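The Stinero Folding Worktable
From Haddad of Girlow

Price: £98, delivered
Colour: light grey
In stock

We have been selling tables of one kind or another for longer than I care to admit, and the Stinero is the one I find myself talking people into most often. It is a plain thing. It has a flat top and four legs that fold underneath, and it goes up in less time than it takes the kettle to boil. I keep one at home for wallpapering, jam making and the jigsaw my sister sends every Christmas, and it has put up with all three very patiently.

What our customers use it for

All sorts! We sell a good many to people who sew and need somewhere to cut out a pattern without crawling about on the carpet. We sell them to potting shed people, to model railway people, and to a very nice choir in Climance who bought six for their tea interval and came back for two more. If you have a job that wants a clear, steady surface for an afternoon and then wants the room back again, this is the table I would point you to.

The top

The top is 100 cm long and 90 cm deep once you have it open, so you can get at it comfortably from all four sides. It has a matt finish, which I much prefer to a shiny one – lamps and windows don't glare back at you, and if you do close work in the evening you will be grateful for that. The corners are rounded off, and anybody who has caught a hip on a square one in the dark will know why we asked for it.

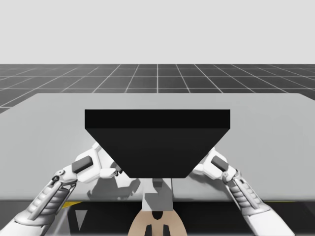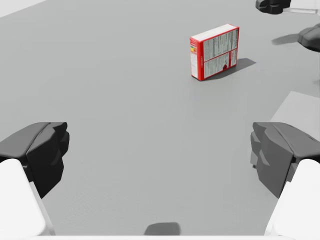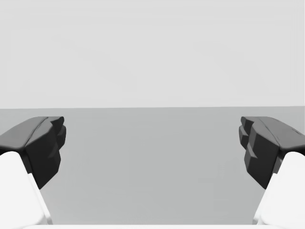
Looking after it is no trouble. A damp cloth and a drop of washing-up liquid will shift most things, including tea, flour paste and poster paint. Please don't use scouring powder, as it dulls the finish in patches and there is no getting it back. Hot pans should go on a trivet or a folded towel. Candle wax is best left to go hard and then eased off with an old plastic card.

Legs and height

Each leg has its own catch, and you should hear a click as it goes home. Do check all four before you put anything heavy on top. The feet screw in and out a little way, so you can take up the wobble on an uneven floor (ours is dreadful, so we have had plenty of practice).

There is also a taller leg set for £34, sold separately, which I would recommend to anyone who likes to work standing up. They swap over with the key in the box. Jericho Sison, who looks after our repairs bench, has had his on the tall legs since last March and swears his back is the better for it.

Delivery and returns

We deliver to Girlow, Climance and the villages in between in our own van, and further afield by carrier. The price is the same either way. If you live up a flight of stairs, do say so when you order and we will bring two people. Should the table not suit, let us have it back within a month, clean and in its box, and we will refund what you paid.

Spare parts

Catches, feet and leg keys are kept in the shop and can go out by ordinary post. Older Stinero tables, with the single catch at each end, take a different foot, so please have a look underneath before you ring. If you aren't sure which you have, describe it to us over the phone and we'll work it out together.

Page last updated 03/09/2021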